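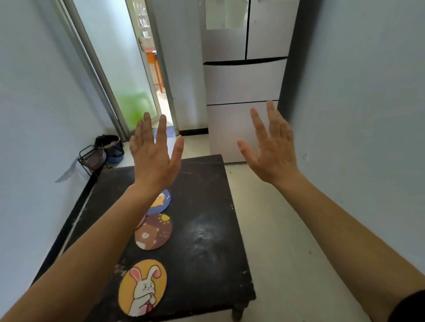

Passengers do not see the planning, according to Océane Grewal. They see whether the bus was at the stop when the printed card said it would be, and she holds that a charter operator should be judged on the same terms.

Okero Coach Services has worked to that standard for 11 years. The company provides contract and charter transportation by bus to event organizers, school districts, employers and local authorities. It owns and maintains its own fleet, employs its own drivers, and plans its routes from a single control office.

## Our History

Okero was formed when two family-owned operators, Bouchard Motor Coach and Londari Transit, combined their depots and staff. Bouchard had long experience in school and employee transportation. Londari ran seasonal services to fairgrounds, lakeside resorts and sports grounds. For the first two seasons the companies kept separate timetables and separate workshops. The workshops were merged first, at the Londari depot, and the remaining office functions followed once a shared radio system had been installed.

The Bouchard name remains in use on school contracts. Vehicles assigned to those contracts carry it on the rear panel.

## Our Fleet

The company operates 115 vehicles, from minibuses for small groups to full-size coaches with luggage holds. Vehicles with ramps or lifts are available in every size class. Customers who require an accessible vehicle are asked to say so when booking, so that the correct seating layout can be fitted before departure.

All servicing is carried out in our own workshop, which has seven inspection bays. Each vehicle is examined before it is released for work and again upon its return. Defects reported by drivers are entered in the maintenance record on the same shift, and a vehicle with an open safety defect may not be dispatched under any circumstances.

## Event Transportation

Event work accounts for the largest part of our business during the warmer months. It includes shuttle services between parking areas and stadium gates, transfers for teams and officials, and late services for spectators after evening matches.

Planning for a large event begins with a site visit. Our staff walk the loading areas, measure turning space, and agree on entry and exit routes with the organizer and the local traffic authority. A written movement plan is then issued to all parties. On the day of the event, a supervisor is stationed at each loading point and remains in radio contact with the control office until the last vehicle has departed.

Our largest assignment to date was a regional athletics meeting held in July, for which the company completed 1422 shuttle trips between the rail station, the athletes' lodging and the main stadium. The loading layout developed for that meeting is now used as the starting point for all stadium contracts.

## Scheduling and Control

Vehicle assignments and driver hours are managed through Zunik, a scheduling system developed within the company. Zunik checks each proposed duty against the legal limits on driving time and will not release a schedule in which a rest period has been shortened. Dispatchers can see the position of every vehicle on the road and are authorized to send a replacement without seeking further approval.

Contract customers receive a monthly report showing departures, arrivals and any delay, with the recorded cause.

## Our Drivers

New drivers complete a course of classroom and road instruction before they carry passengers. Those assigned to school contracts receive additional training in student loading procedures and emergency evacuation. Experienced drivers return for refresher instruction every year, and winter driving is covered before the first snow is expected.

Route familiarization is paid time. A driver who has not previously worked a route travels it in an empty vehicle before taking it into service.

## Working With Us

Requests for charter service should include the date of travel, the number of passengers, all pickup points, and any need for accessible seating or luggage space. Written quotations list fuel, tolls and waiting time separately. Organizers of large events are encouraged to contact the planning department as soon as a venue has been confirmed.

Applications for driving and workshop positions are accepted throughout the year at the main depot.

Page last revised 2024-03-01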